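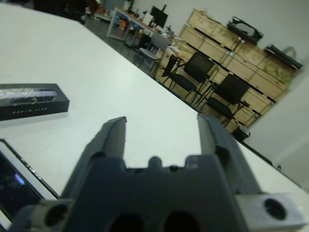

October, packing bench, 4:30 pm

Cleared the big white table down to the window box and the tablet. Everything else that was on it this morning went back to the store room or into the bin. The tablet stays on the table until the stock sheet is closed out, so please don't carry it off to the other room.

Window box
Sambridge sent the new black boxes with the clear window in the top. First one packed and left on the table at the left side for people to look at. You can see the dark cylinder through the window without opening the lid, as we asked for. Selim Çetinkaya wants the printing on the front to face the customer when the shipping carton is opened, so pack with the front toward the label end of the carton. I had been doing it the other way.

Ordered 2000 of these. Skurwood is quoting 30 days for the matching cartons. If they slip we can use up the old plain ones, which are 20 mm too long and will need paper at one end.

Stock sheet
Count after lunch came to 2943 units, all types together. Sheet on the tablet now agrees. The Demirtaş returns are not in that figure. They need to be opened and checked first and I didn't get to them.

Wooden tiers along the wall
Still not sorted. I'd like the top kept clear, but there are things on it again, including the dark case. If it's yours, find it a place lower down or tell me where it should live. The gaps between the tiers are fine for flat stuff (card, foam sheet) and not much else. Jesteda asked if we wanted to sell them the whole lot and buy metal racking. I said not this year.

Chairs
Two black and one gray over by the wood. The mesh back one is good for long packing sessions. I tried the gray one at the table for an hour and it sits too low for me, my wrists were on the table edge the whole time. Small black bin is on the floor by the right-hand black chair. Offcuts and tape ends go there, no batteries.

To do
Open the Demirtaş returns
Ask Sambridge whether the window film can be had thicker, same price
Drop test one packed box in an old carton, paper at the end
Write the front-to-label rule on the packing card and reprint it
Measure the wall before anyone talks to Jesteda again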